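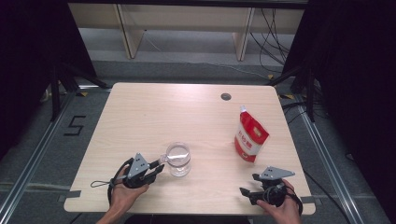
Grasp pose drifts on clear containers after upgrading Plurbridge

We train a small grasp detector on wrist views from hand-held grippers. Since moving to Plurbridge 2.4 the handle pose is fine in some clips and 24 mm off in others, always towards the camera. Calibration unchanged. Opaque objects are fine. Is this the depth filter or the planner?

Answer 1 (accepted)
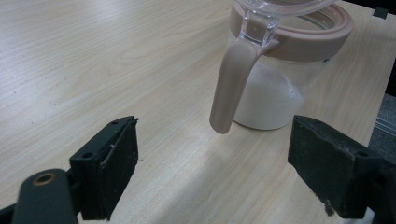

Depth filter. The new default fills holes from the nearest valid return, and on transparent plastic that return can be whatever sits inside or behind the wall. With a jar like this the white powder gives a decent surface low down, while the clear lid and bracket give next to nothing, so the fitted axis tilts. Set fill_mode to none and mask on the beige handle only. I reran 1,791 clips that way and the bias went.

Answer 2

Try Yimyam instead, worked for me.

Answer 3
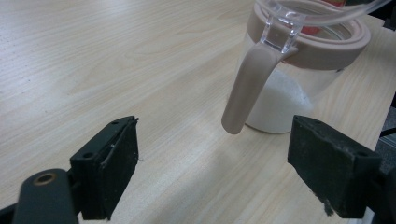

Agree with the first answer, but check your mask as well. The Orkness segmenter merges regions of similar colour, and its default threshold is loose. The collar and handle are both beige here, so they can come out as one blob and pull the centroid up towards the rim. Drop merge_tol to 4 and erode once — twice eats the tip. No idea about Plorngate builds.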